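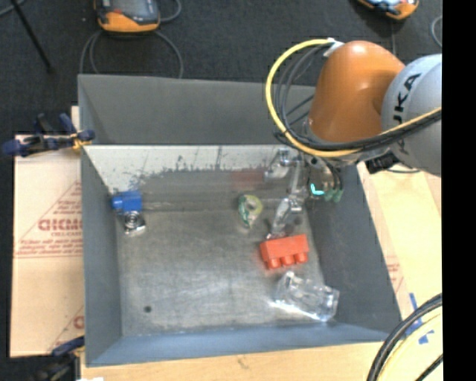

Valentin Delorme

2/25/20

Print this article | E-mail this article

When I telephoned the woman who trains new medical coders at Odis, she asked me first if I knew what a coder does. I said that I believed it had to do with computers. She laughed, and said that most of her applicants believe the same.

A medical coder reads the record of a patient's visit and translates it into the standard codes which the insurance company needs before it pays. Odis does this work for clinics in Stallilcombe and the towns nearby. She has been there for nine years and prefers that I give only her position, training supervisor.

"I was a receptionist in a pediatric office," she told me. "The doctor's handwriting was terrible and I was the only one who could read it. So they gave me the billing also, and from there I came to coding. I did not plan it."

I asked if a person can still enter this way. She thinks it is more difficult today. Her company wants a certificate, and for this the candidate must pass an examination. Many community colleges prepare for it, and there are online courses too. She took hers in the evenings and paid $1,648 for it, with the books included. A colleague who started later paid $2,169 for a similar course at Sampaio, a private school.

"I don't say that the expensive one is bad," she said. "Ask them if the examination fee is inside the price. Ask who answers your questions when you are stuck in the anatomy chapters. At my school it was a real teacher, and she answered on the same evening."

Anatomy is, in her opinion, the part which people underestimate. The candidates come well prepared in the rules and then they do not know where is the tibia. She advises to study the medical terms for some months before the course begins, with simple cards, a few every day.

About the job interview she had much to say. At Odis each applicant receives a short test on paper, with the code books on the table. It is permitted to look in the books, and she likes to see that they do it. "If somebody writes everything from memory, very fast, I become nervous," she said. "Last May I had a young man who left one answer empty and wrote next to it that the doctor must be asked. I hired him."

She does not ask about weaknesses and strengths. She asks the candidate to tell about a mistake, and how it was found. Former cashiers and bank employees often do well with this question, she has noticed.

The first year is not easy. New coders work in the office, beside an experienced person, and all their charts are reviewed. Her own first review came back with 27 corrections, and she still keeps it in her desk. Working from home is possible afterward, when the supervisor agrees. For the charts they use a program called Promia, but she does not expect that anybody knows it in advance.

I wanted to know if she ever misses the pediatric office. She was silent a moment.

"The children, yes. The telephone, no. It rang all day. Now I have a whole morning with one difficult surgery, and I like it very much."

Before we finished, she asked me to mention that the certificate must be renewed with continuing education, and that a beginner should ask the employer who pays for this. At Odis the company pays up to $300, and the rest is for the employee.

Print this article | E-mail this article

Related articles
What Does a Pharmacy Technician Do?
Questions to Ask Before You Choose an Online Certificate
Dental Assistant or Dental Hygienist: The Differences
How to Write a Cover Letter for a Hospital Job
Changing Careers After Retail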